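Light gray wood-grain tabletop — keep it or swap it?
Posted in Desks & Tables, April 20, 2026

prorholm_fan
I have a work table with a pale gray wood-grain top, grain running side to side.

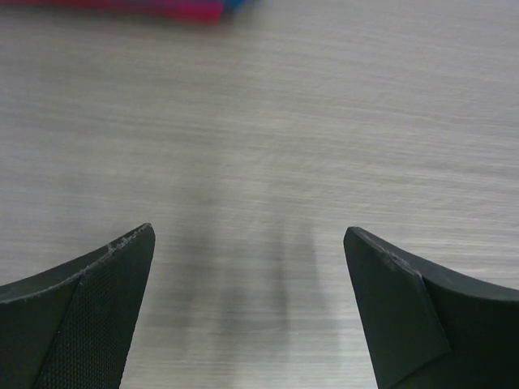

I like the color but I'm wondering if it's too light for a bench that gets daily use. The other option is the dark walnut top from Cevia for $189. Anyone lived with both?

tacklebox276
Keep the gray. I had a dark top for 4 years and every speck of dust showed. Pale with a streaky grain hides crumbs and small scratches pretty well.

Mesa_Lane
Disagree. Light tops show coffee rings and pen marks. Mine looked tired within a year and I was careful with it. Dark all the way.

tacklebox276
Depends on the finish. What are you wiping it with?

Mesa_Lane
Dish soap and a sponge. The rough side, sometimes.

bravo_bench
Well, there you go. Use a soft cloth and wipe along the grain. I'd put the $189 toward a better lamp. A desk mat covers the part you wear out anyway.

prorholm_fan
I tried a mat and didn't like the edge under my wrists. The lamp is a fair point. Mine throws a soft shadow right where I work.

Mesa_Lane
Move the lamp to the other side first. Still think you'd be happier with walnut.

prorholm_fan
Will move the lamp this week and leave the top alone for now.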